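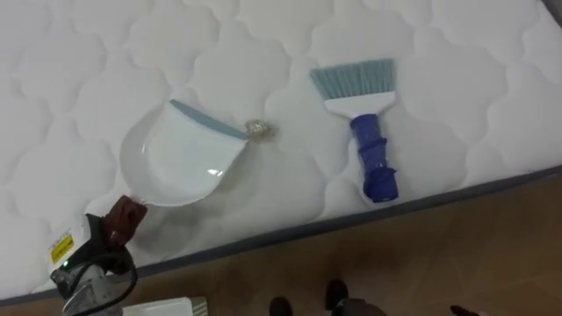
Equipment Planning for Housekeeping Robots: Frequently Asked Questions

These answers are provided for departments preparing a request under the Suvent shared equipment plan. Questions that are not covered should be sent to Yen-ting Ko in the planning office.

Who may submit a request?
Any department that has a named budget holder and a room assigned for the equipment. Joint requests are accepted, but one department must agree to hold the asset and pay for its upkeep.

When are requests due?
The annual round closes at 5:00 p.m. on the last working day of February. Late requests are held for the following round.

Should we request one arm or two?
Departments should list the tasks they intend to run and mark each one as one-handed or two-handed. Holding a dustpan can be done with a single arm. Sweeping debris into it calls for a second tool, a hand brush, and therefore either a second arm or a person working alongside. Requests for two arms that list only one-handed tasks will be returned for revision.

What should the budget include besides the arm?
The arm, the gripper, spare gripper fingers, cables, mounting hardware, delivery, installation, and operator training. Household supplies such as dustpans, brushes, and bedding are charged to the consumables line and do not need separate quotations.

Do we need special tools made for the gripper?
Usually not. Ordinary plastic tools should be tried first, and custom handles will be funded only after a written trial report. Handle shape matters more than price - a narrow handle and a thick, contoured one may call for different finger settings.

Is a mattress an acceptable work surface?
Yes. Please state the size of the mattress and whether its top is quilted. A soft surface gives way under a tool, and the supplier must be told of this before quoting. Allow for floor space next to the mattress where an operator can stand.

How many quotations are required?
Two. Plinetti and Cheng are both approved suppliers, and Form 361 must be attached to each quotation. Other suppliers may be used with the consent of I-hsuan Chung.

How is payment scheduled?
The plan pays 70 percent on delivery and the balance after the acceptance test. Departments should not agree to other terms.

How long does delivery take?
Please plan for 82 days from the purchase order. Installation is booked separately through Nestor Lumbao, who will need the room number and the location of the nearest power outlets.

Can equipment be borrowed before a purchase is made?
Yes. Loans of up to nine weeks are available through the Jirnodlow equipment pool. The borrowing department pays for transport in both directions.

Related items
Form 361: Supplier Quotation Cover Sheet
Room Preparation for Arm Installation
Jirnodlow Pool: Loan Terms
Consumables Line: What May Be Charged
Acceptance Test Record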